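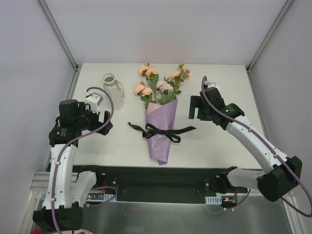 Two arms, one bouquet, one vase: the flower table at the Clurkgate open day.

Home Ask Topics Visits & Days Out Log in

Is the Ameteck open day worth it if you know nothing about robots?

Posted by mossy_kettle, Friday, May 20, 2022
5 comments 91 views

My sister-in-law has got us places on the next open day at Ameteck's Clurkgate site, in July. I'm told the high point is a pair of robot arms dealing with artificial flowers. I can arrange flowers badly myself, at home, for free. Has anyone been, and is it a proper demonstration or two hours of slides with a biscuit? Also, can you get close enough to see what the things are doing? My eyesight is not what it was.

paiva_road_end
Went to the last one. There are slides, but they last as long as the coffee does, and then you go through to the demo room in groups. Get into the first group if you can.

The flower table is the one to head for. It's a white table with an arm reaching in from each side at the front, and the job is to get a wrapped bouquet off the table and into a vase. That sounds like nothing until you watch a gripper hover next to the purple paper, thinking it over. The paper creases, the ribbon has loops and tails going everywhere, and the vase has a bit of twine round its neck waiting to be snagged. Our group saw 3 goes. One went in beautifully, one went in upside down, and one was stopped by the chap with the button – he got the biggest clap of the day.

You stand behind a rope, close enough to see the fingers open and shut. Take your distance glasses anyway. And do ask questions, the staff are much happier talking than presenting. I asked why not use real flowers and got a very full answer about petals.

Parking is dreadful. The Stera building opposite lets visitors use its overflow, but the gate shuts at 5 and they mean it.

gladwyn44
its ok. bit slow. my lad liked it, I liked the sausage rolls

tuppence_more
I'd go, with low expectations of speed. People turn up having seen films and are put out when a robot takes several minutes over something a florist does while talking to you about her knees. If you watch it as you'd watch a toddler with a full cup, it's gripping, sorry.

One disagreement with the first reply: I'd pick the last group, not the first. They were still fiddling with the settings when ours went in, and the people after us got a far better show. You also get whatever's left of the lunch.

Share (5) Report Back to Visits & Days Out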